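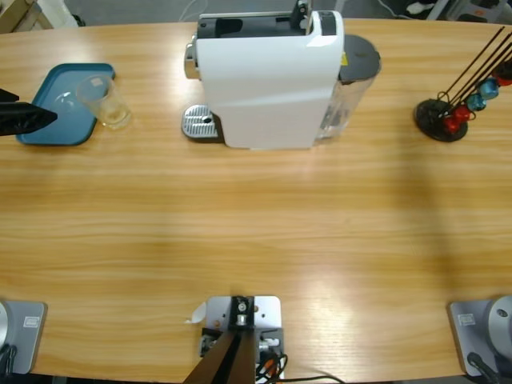

A capsule coffee machine with its water tank on the right.

The set menu should come back to Peltmont

By Conall Gallagher

Peltmont has more places to eat than it can staff. Most of them run long menus, and the length of the menu is the main fault in how the town feeds its visitors. A kitchen with two cooks cannot hold 30 dishes in good order. It can hold six or seven, and the rest come out of a freezer drawer.

The case for the long menu is choice. Owners say that a family of four wants four different things. In July that may be true, when the road from Tevard is full and tables turn over quickly. For the rest of the year the dining rooms are half full, and the stock bought to cover all that choice gets old on the shelf. The diner pays for the waste in the price of the plate.

Bolger, on the square, works the other way. There is one starter, a choice between two main courses, cheese or a baked pudding, and coffee. The menu changes when the supply changes. I ate there three times over the winter and had mutton twice, cooked differently each time. The potatoes were oversalted on one visit. The bill was lower than at Urkix across the street, where the printed card runs to several pages and the fish stew had plainly been reheated.

A fixed menu was the normal arrangement here for a long time. The old inn on the Tevard road opened in 1772 and served what it called the ordinary, a meal at a stated hour and a stated price. The long card came much later, with the tour buses.

There are real objections. Allergies need a proper answer, and a kitchen with two main courses has to be ready to alter one of them on request. Vegetarians are badly served by a meat-only list, and Bolger is weak on this point. A posted menu at the door, updated by noon, would deal with most of it – the diner can read it and walk on.

I would not want a rule. Owners could try a short card on weekday evenings from now until Easter and keep a record of what they throw out. The food bins would give a better measure than any survey of guests, and the cost of the trial is one sheet of paper a day.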